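4. Reset and Handling Rules for Shared Bin Benchmarks

4.1 Why write rules at all

Benchmark papers on block insertion tend to spend a page on the policy and two lines on the bench. We did the same in our first report. When Sanne Verbeke's group at Drivimholm tried to rerun our tasks, the numbers did not match, and most of the gap came from things neither group had written down. How far open the gripper is at the start. Whether a block is allowed to touch a wall. Who decides a trial is over. What you do with a block that fell on its side and is, strictly speaking, still reachable.

So this section is the bench rules, as used for all 1008 trials reported in Section 5. They were drafted in March by two of us (Woo, Visser), used for a while, then rewritten after people kept breaking them in the same places. We give the second version. The first is not worth reading.

The task set is Renari, a small family of peg and block insertions done inside one bin. Parts are rigid, plainly colored, with simple cross sections. Each trial has a target part, a receiving base with openings, and anything from zero to several extra parts which may be left where they are. The rules assume a parallel gripper with a camera at the wrist plus at least one fixed view. Other hardware can use them, but then Rule 3 has to be restated.

4.2 Start state

Rule 1. The start state is set by hand and checked against the fixed view before the arm is enabled. Not the wrist view. The wrist camera sees too little of the floor and people trust it anyway.

Rule 2. A free part stands on its flat base, with clearance on all sides greater than the width of one finger. If a part is drawn (random pose list) closer to a wall than that, the pose is skipped and the next one on the list used. The skip is logged. Do not nudge the part to make the pose legal. We found nudged poses all drift toward the middle of the bin, where everything is easy, and a week of those will flatter any policy.

Rule 3. The fingers are spread wider than the part before they come down to its height. Descending with a half-open gripper is a protocol fault, even if the grasp then works. Six-sided parts are where this matters most for us: a finger that lands on an edge turns the part, and a part turned by even a little goes into its opening badly or not at all. 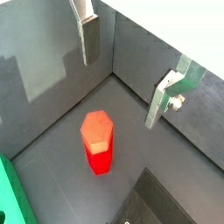
The turn is hard to see afterwards, so graders should not be asked to judge it from memory. We score grasp quality on two things only: did the part stay in the fingers during the lift, and was its top face level at the hold height. Anything finer than that gave poor agreement between graders. Matěj Urban and Willy Van Beek graded the same batch separately and disagreed on 18 trials under the old five-level scale, on 2 under the new one. Small sample. We still think the direction is clear.

Rule 4. Lighting stays fixed for the whole block of trials. Bright surfaces outside the bin are allowed but must not be moved between trials, glare on glossy parts changes a lot with a small shift. If somebody has to move a light, that closes the block and a new one starts.

4.3 During the trial

Rule 5. No hands inside the rim while the arm is enabled. Obvious, and broken more often than any other rule in our logs. The usual story is that a part tips, the operator sees the trial is lost, and reaches in to save a few seconds on the reset. Disable first. Kristof Visser proposed making a reach-in void the whole block, not only the trial. Harsh, but the number of reach-ins went to zero the next week and we have kept it.

Rule 6. The stop button is held by the person watching the bin, not by the person watching the screen. If one person is doing both jobs, run at reduced speed and say so in the log.

Rule 7. A trial ends at one of these, whichever comes first: the part is released in its opening; the part leaves the bin; the time limit; an operator stop. "It was about to succeed" is not an ending. Neither is a policy freezing above the base, which runs to the time limit like anything else, however dull that is to sit through.

Rule 8. Parts already in the base stay in the base. A policy which bumps a seated part gets a contact mark, and if the seated part comes out, the trial is a failure even when the target goes in. This was argued over. The case against is that a shop cell may have slack for it. The case for is that nearly every real kitting job we were shown at Dierckx puts the next part beside one that is already placed, and knocking that one loose means a rejected tray. We went with the strict reading.

Tall parts make Rule 8 bite. Once two of them are standing in the same base, a finger coming down outside one of them has little room on the inner side, and against a wall it has little room on the outer side either. Policies trained on single insertions do fine on the first part and then sweep the neighbor on the way out. For this reason results must be given by insertion order (first, second, later) and not as one pooled rate. Pooling hid the problem from us for quite a while.

We also ask that any fixture in the bin, holder, bracket, saddle, be listed in the trial file whether or not the task uses it. An unused fixture still takes up floor and still blocks approach angles. Two labs with the "same" task and a different idle bracket are running different tasks. Figure 7 shows a fixed view from the crowded condition, with an L-shaped holder out on the floor and the green base at the back wall.

Figure 7. Fixed view, crowded condition. Purple and red parts upright on the green base, gripper reaching down at the red cylinder.

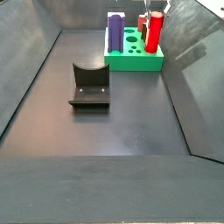

4.4 After the trial

Rule 9. Photograph the bin from the fixed camera before anything is touched. Then reset. The order matters more than it sounds, as about half the disputes we had to settle were over trials with no end photo.

Rule 10. Wipe the floor and walls between blocks, not between trials. Dust and scuffs show up in both cameras. Wiping every trial changes the look of the floor faster than leaving it alone does, we did not expect that, and it cost us a day of confused results.

Rule 11. Parts are checked for wear at the end of the session. Printed edges round off. A part that slides into its opening with no push at all is retired, along with a note of the last block it was used in. We do not yet have a good gauge for this and rely on feel, wich is the weakest point of the whole protocol. Section 6 comes back to it.

Rule 12. Every trial is logged, including the bad ones. Stops, skipped poses, arm faults, someone leaning on the table. A log with no voids in it should make a reader suspicous.

4.5 What the rules do not cover

Soft parts, transparent parts, anything with a cable. Two arms in one bin. People working in the same space, for which the bench rules here are no replacement for a proper risk assessment by the host site, and we would ask readers not to cite them that way. They say nothing on how training data is collected either. We only apply them to evaluation, although the Kedeo team has begun using Rules 1 to 4 when recording demonstrations and tell us the resets are slower but the data needs less cleaning. No numbers from them so far.

One more gap. Rule 2 skips poses near the walls, so our rates say nothing about wall grasps. A policy could be hopeless there and still look good in Table 3. We are drafting a separate wall set with its own clearance rule, and until it is done the results should be read as open-floor grasping followed by insertion, with the base wherever the trial file puts it.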